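Cell back up, mostly

Quick one before I forget what I did. July has been all cables. The laundry cell was down when I came in, Marius had left a note that just said "wrist again, sorry", and the Brondalero people wanted to know by lunch whether we'd make the next block of runs. So, laptop on the floor, coffee on the windowsill, start from the machine end and work back.

Machine end first because I've been burned before. If the washer has moved even a little then every saved pose is garbage and you can stare at joint logs all morning for nothing. I always redo the upper drum reference with the door wide open. Gasket is the landmark, not the door, the door has play in it.
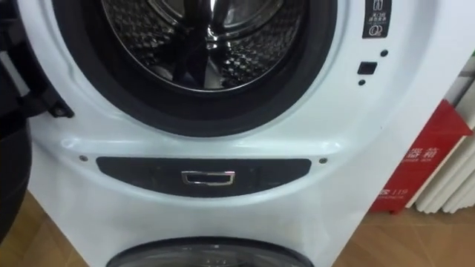
posted by Vega Lozano | 7:40 am | filed under: cell notes, Girkanau | 2 comments

Ok so. Upper drum reference came out fine, the unit hadn't shifted. One thing off the list. I use the chrome handle in the dark strip as the second check point, it's shiny and the depth goes weird on it but the outline is sharp so the color image finds it every time. Dark drum opening plus bright handle, good enough. Hugo wants to print proper markers and glue them on. Maybe. I don't love gluing stuff to it.

Then the wrist. Fault 833 on the right side, same as last month, which the Goicoechea manual lists as "communication irregular" and then gives you nothing. Three possible causes in my experience: connector half out, connector fully in but chafed behind the boot, or the driver board sulking. Power off, wait, boot off, look. It was the chafed one. You could see bare copper when you bent it. Made a new lead from the spare reel, left more slack at the elbow this time, re-did the ties loose enough to slide a pencil under. If you tie them tight it looks lovely for a week and then you get to do it all over agian.

Torque on the hand screws, checked. Fan in the driver box, blown out, disgusting. Firmware left alone!! Araceli upgraded hers mid-job in the spring and lost two days.

After that the boring bit, warm up and home all joints, then zero offsets, then contact checks. I run 17 of those now. Used to do five and call it done but the five were all easy reaches near the chest and the trouble always shows up with the arm out. 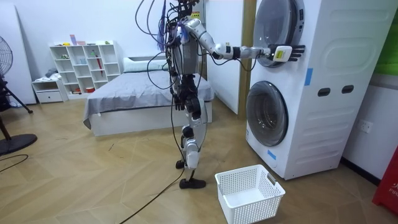

Contact checks are where I find out if the force readings are any good. Arm goes to a known flat surface, slow, stops on touch, holds, and I compare the reading against the last good set. People do it on a bench block, which is fine if you work on a bench. I'd sooner do it on the thing the robot has to live with, so one of mine is the open right palm flat on the white panel next to the dryer door, arm straight out at the side. Long reach, so any sag in the shoulder shows up right away. First try it read high, I re-zeroed the wrist and it came down to where it should be. Left arm I leave hanging until the right is signed off. One at a time, always, or you end up chasing two problems that look like one.

Still to do:
reroute the shoulder bundle, it loops up way more than it needs to
new floor cable covers (asked Adoración, she's ordering from Guluvari)
lower door reference, haven't touched it
write down the tie spacing somewhere that isn't my arm

The lead is rated for 3000 bends according to the bag it came in. We'll see. The last one had the same bag.

Marius if you're reading this, the crimp tool goes back in the DRAWER. Found it in with the spare gloves. Told Brondalero yes for the next block, going to start with door opening only and leave the loading runs till the left arm is done. More when I've had lunch.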